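The wrist camera, week two

30/10/2020

I lost most of a day to the wrist camera on the Raveck arm, so I'm writing down what I did before I forget it.

The camera sits on a small bracket behind the gripper, held on with 2 screws. Eusebio Montoya had taken it off to replace the cable and put it back by eye. After that the arm kept coming in a little to one side of the bottle. The old calibration file was still loaded, so the software had no idea anything had moved.

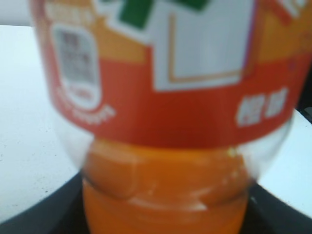 First job was the cable. It needs enough slack to get through a full turn of the wrist — I leave a loop and tie it at the second joint, not the first. Then the bracket. I cleaned the face, set it square against the stop and tightened both screws a bit at a time.

Then the focus. The lens is fixed and set for arm's length, so up close you get color and shape and no small print. I thought about refocusing it nearer and decided against it. The Stinalero software finds the bottle from farther out and goes in on the last position it trusts. It doesn't need to read the label.
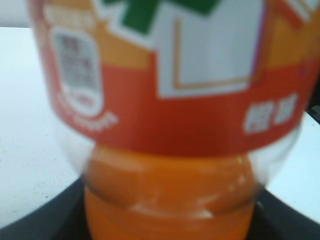
Calibration took 30 poses. The first run was bad because I had the board lying on a folded cloth and it rocked. The second run was fine. I saved it as file 478 and moved the old one out of the folder, which I should have done at the start.

Still to do: thread lock on the bracket screws, and a mark on the bracket so the next person can see if it has shifted. Soledad Montes wants the spare cable ordered from Fastby too — the last one took 9 days to arrive.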